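Week 6 – Housekeeping Operations: cleaning vs. sanitizing, and who pays for it

Notes for the Monday group, slides go up later. Read Ch. 4 before the quiz if you haven't.

Recap from last time – soil types. Water-soluble (sugar, salt, most drink spills). Grease and oils. Mineral (lime scale, rust). Protein. Match the chemical to the soil, not to the room. Acid for scale, alkaline for grease, neutral for daily floors. Acid on marble = ruined marble.

Cleaning = taking soil off. Sanitizing = bringing germs down to a safe level. Disinfecting = killing the listed organisms on a hard surface. Order matters. Disinfectant on a dirty surface mostly gets used up by the dirt.

Contact time (also called dwell time). Surface has to stay wet for the full time on the label. Spray and wipe right away does very little. Most common fail on the practical, every year.
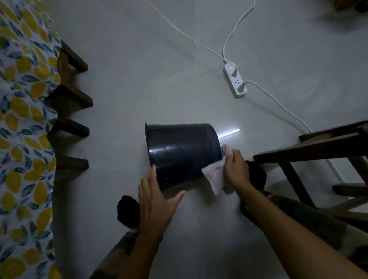

Dilution next. Read the label, measure, water first and then the concentrate, less foam and less splash. Stronger is not better: sticky residue, floors get dirty again faster, skin problems for staff. Never mix bleach with acid or ammonia. Will be on the test.

Color coding – red for toilets, blue for general areas, green for food areas, yellow for sinks. Varies by company so check the site chart. Cloths AND buckets follow the same color system where the site has one.

Equipment care gets skipped in most training plans. Rinse, wipe down, dry, store off the floor. Mop heads hung up, never left standing in the bucket overnight. Dirty equipment just moves soil from room to room.

Case: the Litport property. 420 rooms, outside contractor (Jurnow). Supply bill for November was 3,101 dollars over budget. Causes in the audit:
– dispensers never calibrated
– concentrate poured by eye on the night shift
– cloths thrown out that could of been laundered
Fix was cheap. New dispenser tips and 2 short training sessions. Compare with the Zaveo case from week 3, where they changed supplier first and the overspend stayed the same.

Productivity: minutes per room, not rooms per shift. A checkout room and a stayover are diferent jobs. Litport budgets 23 minutes for a stayover. Is that fair if linen is changed? Come with an opinion.

For next week: Rissanen handout, both sides. Bring one label from a product you have at home, with the dilution and contact time circled. Phone photo is fine if it's readable.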